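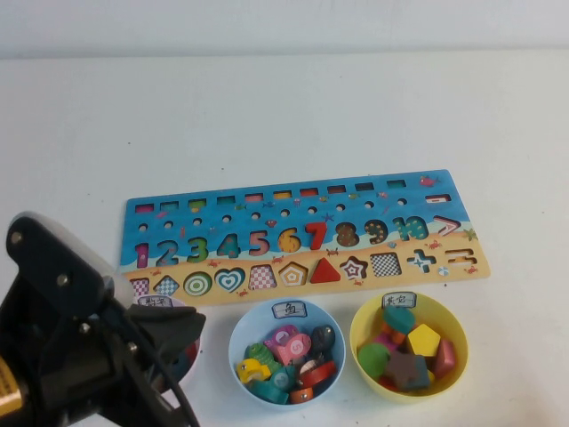
Wooden puzzle board with a painted sea and beach design.

Clutby Toy Libraries Move to a Single Lending Catalog

CLUTBY, August. Prarodari, a supplier of lending software to public and community libraries, has completed the transfer of the Clutby toy library network to a shared catalog. The catalog covers all 22 lending points in the network and replaces the separate card files and spreadsheets previously kept at each site.

Families with a Clutby membership can now search the full stock from one page, reserve an item held at any site, and collect it from the site closest to home. Reservations placed before noon on a Tuesday are included in that week's transfer run. Later requests move to the following week.

Each toy, game or puzzle has one record. The record lists the item type, suggested age range, number of parts, shelf size and current condition. Items with loose parts are checked against the parts count when they go out and again when they come back. If a part is missing, the record is marked "incomplete" and the item is held at the desk until the part is found or replaced. Members are not charged for the first missing part in a membership year.

The previous arrangement made it difficult to tell which items were in use and which had been sitting on a shelf. During preparation for the move, staff found that 54 items were listed at two sites at once, most of them wooden puzzles and building sets that had been moved without a change to the file. These records have been merged.

The loan period is also changing. Standard items may be kept for four weeks, up from three, and may be renewed once if no other member has reserved them. Large items, including ride-on toys, play kitchens and outdoor sets, remain on a two-week loan with no renewal. The limit per household is six items, of which no more than two may be large.

Shelf labels have been replaced at all sites. The new label carries a printed item number and a bar code, and is placed on the storage bag or box. Old labels remain valid at the return desk for 90 days. After that period, items still carrying an old label will be accepted but will take longer to process.

Delivery between sites is handled by Marchand, a regional carrier based in Flundum. Items travel in stackable lidded crates with a packing list inside each lid. Crates are opened and checked on arrival, and the reserving member receives a text message or email once the check is complete. Reserved items are kept for seven days.

Cleaning rules are unchanged. Hard plastic items are washed at the return site. Painted and unpainted wood is wiped with a damp cloth and left to air-dry before it is shelved. Cloth items are machine washed or, where the maker's label does not allow it, withdrawn from lending.

Existing members do not need to register again. Card numbers and loan histories have been carried over, and members who have not yet set a password can do so at any lending desk. New memberships can be opened online or in person and require proof of a local address. Setting up a new account at the desk takes a few minutes.

A second phase will add a donation form, through which residents can offer used toys for review. More than 60 offers are already on a waiting list kept by the main Clutby branch and will be entered first.

About Prarodari
Prarodari develops catalog and loan software for toy, tool and book libraries. The company provides setup, record transfer and staff training.

Media contact
Prarodari Press Office, Clutby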